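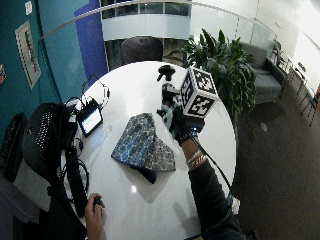 Wanted: people who own a pile

Most homes have one. It lives on a chair, or in the bottom of a closet, or in a bag in the trunk of the car that was going to be dropped off somewhere. It has the jeans with the blown-out knee in it, the pillowcase with the ripped seam, the good sweater the moths found first, and a zipper from something you no longer own.

Festden is looking for thirteen people with piles to join Slow Repairs, an evening mending group that starts in November in the upstairs room at Wurnwood. You will come to five sessions, bring the pile, and go home with a smaller pile. That is the plan on paper. Last winter one participant went home with a bigger one, having fallen for somebody else's curtains.

You don't need to know how to sew. If you can thread a needle, good. If you can thread a needle on the first try, we'd like to sit near you. The group is led by Nyokabi Rashidi, who spent years altering bridesmaid dresses and has kept a level head about it. She will teach patching, darning, hems, and the ladder stitch, which looks like magic and is mostly patience. Hyun-seo Ra runs the machine table and will show you how to wind a bobbin as many times as you need to be shown. The record is high and you are unlikely to beat it.

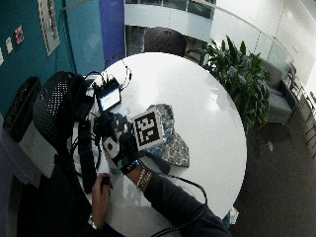
CALLS & OPENINGS

What we ask of you

Come to all five evenings if you can. We know what November does to people, so missing one is fine. Missing the first one is less fine, as that is when we sort out who is working on what and who gets the chair that doesn't wobble.

Bring clean things. We can't stress this enough and last year we apparently didn't. Woven cotton is the kindest fabric to learn on: shirts, napkins, sheets, the scarf you keep meaning to hem. Stretchy stuff is allowed from the second session. Leather, tents and wedding gowns are not allowed at any session, and yes, each of those rules has a history.

Let us keep notes. Slow Repairs is also a small writing project, and we'll be asking each participant for a page or so on one object from the pile: where it came from, how it got hurt, why you didn't throw it out. The pages go into a booklet we staple ourselves. You may use a false name. One of last year's best pieces was by "Anonymous, Size Large."

What you get

Thread, needles, pins, the use of two sewing machines (one of them friendly), tea, and a cookie situation that varies by week. There is no fee and we don't pay you either. We can cover bus fare, and if you need someone to watch a child so you can come, say so when you apply and we'll try to work it out. You also get a copy of the booklet, and a second one if your mother wants it.

The building has an elevator. It is slow, in keeping with the name, but it does arrive. Doors open at 6:30 p.m. and we pack up when Nyokabi starts switching off lamps.

How to apply

Send us a short note with your name, a list of what's in your pile, and how long it has been there. Be truthful about the last part. We aren't grading you, and a long wait won't count against you. If anything it helps.

Please don't send a resume. We got several last time, including one with references.

We'll pick thirteen people by drawing names, after setting aside a few places for folks who have never sewn anything. Everybody who writes will hear back either way, and leftover names go on a waiting list for spring.

Notes can go through the Festden contact page with "pile" in the subject line, or on paper in the box by the Wurnwood front desk. The slot is narrow. Do not try to put the pile in it.
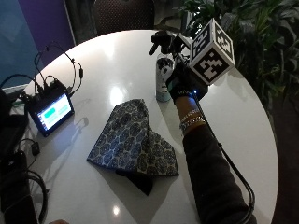

Piret Mets

Piret looks after workshops and the booklet at Festden. Her own pile includes a raincoat with one pocket and a quilt she describes as "in progress." For questions about getting into the building, ask for Oduor Shemweta at the front desk, who has the keys and knows which door sticks.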